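# Section 3: Getting the table ready for open day

I'm assuming you've read Section 2 and the gripper powers up without complaining. If it doesn't, go back, because nothing below will make sense yet.

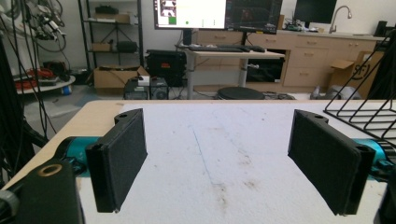
Most of what goes wrong on open day goes wrong before the first guest walks in, so give yourself a good hour. When we did the Laltdale open day I gave myself twenty minutes, and I spent the first group's whole visit hunting for a charger (they were very nice about it!).

## 3.1 Setting up

1. Lay the foam flat on the table and press the corners down. Stains are fine. Lumps aren't, because the fingertips catch on them.
2. Put the basket to one side of the foam, where you can reach it without stretching.
3. Pick up the gripper and open the fingers all the way. Hold them just above the foam and look at the two pads from the front. They should face each other squarely.
4. Close the fingers slowly on nothing. The pads should meet flat. If one touches early, loosen its bracket screw a quarter turn, nudge it, and tighten it again.
5. Start the Fisow recorder and do 2 practice pickups with something soft. I use a rolled-up sock.
6. Play both back before you let anybody in.

**Note:** Fisow saves to whatever folder you used last. Make a new one called "Moura" plus the month. I once mixed 79 visitor clips in with our real ones and it took me an entire afternoon to sort them out again.

**Caution:** Keep your own fingers away from the pads while the gripper is closing. It won't break anything, but it does pinch.

## 3.2 Running the demo

1. Do one pickup yourself, slowly, and talk while you do it. Folks like hearing what you're trying to grab and why it's tricky.
2. Hand the gripper over with the fingers open. Support it from underneath until the guest has a firm hold – it's heavier toward the back than people expect.
3. Let each guest have three tries. Kids will ask for more, and if the line is short I always give in.
4. Stop the recording between guests.

Tainá Marinho ran the table at Trostalau last December and got through more than 288 pickups in one day. Her trick was to let the next guest pick the object while the current one was still playing. I've copied it ever since – it keeps the line moving and everyone gets a say.

**Caution:** If a pad starts to peel, stop and swap it. Don't tape it. I've tried tape, and the objects stick to it.

## 3.3 Packing up

1. Stop the recorder and wait for the light to go out.
2. Close the fingers halfway before the gripper goes in its case.
3. Brush off the pads with a dry cloth.
4. Copy the Moura folder to the shared drive the same evening.

Spare pads and how to fit them are in Section 4.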